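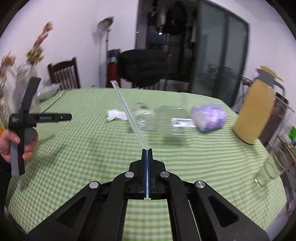
Round table with the green and white checked cloth, glass rod, jar, labeled container and yellow thermos jug.

September
By the project lead, Sutherland Tabletop Activities

Progress report to the Brerden Fund: Sutherland table sessions, second period

You asked for a plain account of whether the table sessions are worth continuing. My answer is that I don't know yet, and I am wary of anyone who says they do on the strength of what we have so far.

Attendance first. We logged 216 visits in the period against a target of 185. That looks good on paper and I would ask you not to read too much into it. A visit is counted each time a person signs the sheet, so someone who comes every week is counted every week. The number of different people is 93. Our application promised new faces, and the sheet cannot tell us how many of the 93 had been to the Cliltport sessions before we moved. I have added a column for that. It should have been there from the start.

The setup has stayed cheap. We work at one large round table with a gingham cloth over it, and what goes on the table is ordinary stuff: a clear glass jar, a larger see-through container with its label still on, a long thin glass rod, plastic bags, tissues. The yellow thermos jug sits on the same table, with drinking glasses. The idea in the application was that familiar household things would put people at ease and encourage careful handling. People do seem at ease. Whether they are handling things any more carefully than they were before is another matter, and I have no measure of it that I would defend in front of you.

The glass rod divides opinion. Some leaders say it slows people down and makes them pay attention to what they are holding. Others find it fussy and would swap it for something that doesn't roll. I lean toward the second group, but we have broken none so far, so my objection is mostly to the nuisance.

I am less relaxed about drinks. Having the jug and glasses within reach keeps people in their seats, and the table was chosen for its size with that in mind. It also fills up fast. By the middle of a session there are crumpled tissues, packets and a bag or two among the things people are supposed to be working with, and time goes on shifting them. The application described a "clear working area." I would like to drop that phrase from the next version or else pay for a side table.

Spending is under budget, mainly because the storage boxes from Astent were ordered late and have not been invoiced. Please don't treat it as a saving. The cloth was bought new. It hides the joins in the table and shows stains sooner than I expected – a plain wipe-clean one would have been the sensible purchase.

We received 3 written complaints. Two were about the start time and one about the chairs. The comment cards were otherwise kind, and kind in much the same words, which makes me suspect they were filled in together over tea at the end. I have quoted none of them here for that reason.

For the next period I propose the following:

Record new and returning visitors separately.
Move the jug and glasses to a side table for half the sessions and compare.
Hand out comment cards at the start of the following session.
Hold off on the second site until those results are in.

The last point goes against the original plan, and I know the Brerden money was partly tied to expansion. I would still prefer to wait. If the fund needs a firm date for the second site, the earliest I could put my name to is the end of the next period – and only if the side table is approved, as the request has been sitting with the Cliltport office since before the move.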